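Silden Two-Arm Cell - Setup and Operation Guide
Section 7: Faults During Screw-In Assembly
Revised June 22, 2022

This section covers faults that come up when the cell is assembling threaded plastic parts, such as the Boltar shelf base and its four legs. For faults at power-up, see Section 4. For gripper calibration, see Section 6.

7.1 Before you clear any fault

CAUTION: A stopped arm may still be holding torque. Do not reach between the arms until the status light is solid amber and the pendant shows HOLD RELEASED.

CAUTION: Releasing the hold lets an unsupported arm sink. Support the forearm with one hand below the wrist joint before you press RELEASE.

1. Press PAUSE on the pendant. If either arm is pushing against a part or the table, press the emergency stop instead.
2. Write down the fault code and the step number. Both are cleared at restart.
3. Check that no cable is trapped between a gripper and a part.
4. Support the arm, then press RELEASE.

7.2 Fault 118 - Cross-thread detected

The cell reports Fault 118 when torque at the wrist rises before the pipe has made its first full turn. The usual cause is a pipe that entered the socket at an angle. Less often, the base has shifted on the cloth since the last socket position was taught.

1. Complete the steps in 7.1.
2. Open the gripper from the pendant. Do not pull the pipe out of closed fingers.
3. Turn the pipe counterclockwise by hand until it comes free. If it will not turn, remove the base and pipe together and work on them away from the cell.
4. Look at the threads on both parts. Discard any part with a flattened or torn thread.
5. Put the base back and run TEACH SOCKET for the corner that failed.
6. Select RETRY STEP. Speed is limited to 200 mm per minute for the first retry.

Note: After 2 failed retries on the same corner the cell locks the step. Replace the base before you unlock it.

7.3 Fault 121 - Base moved

This fault means the base is no longer where the cell expects it. It often follows a Fault 118, as a jammed pipe can drag the base with it.

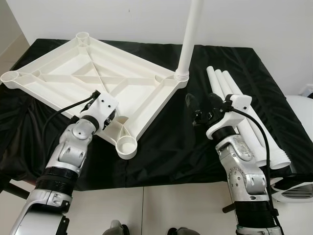

1. Complete the steps in 7.1.
2. Clear loose pipes from the path of both arms.
3. Smooth the cloth under the base. A fold under one corner will tilt the socket enough to bring back Fault 118.
4. Run TEACH BASE, then TEACH SOCKET for every corner still to be filled.
5. Jog each arm through its approach at low speed and watch the cables. Stop if a cable goes tight or catches on a part.

Note: The Wattimena anti-slip sheet can be laid under the cloth. Units shipped before December have a shorter cloth and need the sheet trimmed to fit.

7.4 Torque limit

The factory limit for screw-in steps is 400 units on the pendant scale. Lower it if you see stress marks around a socket. Do not raise it to get past a fault - the plastic will give way before the arm does.

If Fault 118 or 121 returns after the base has been replaced and retaught, export the log to the Zenix service folder and leave the cell paused until service has replied.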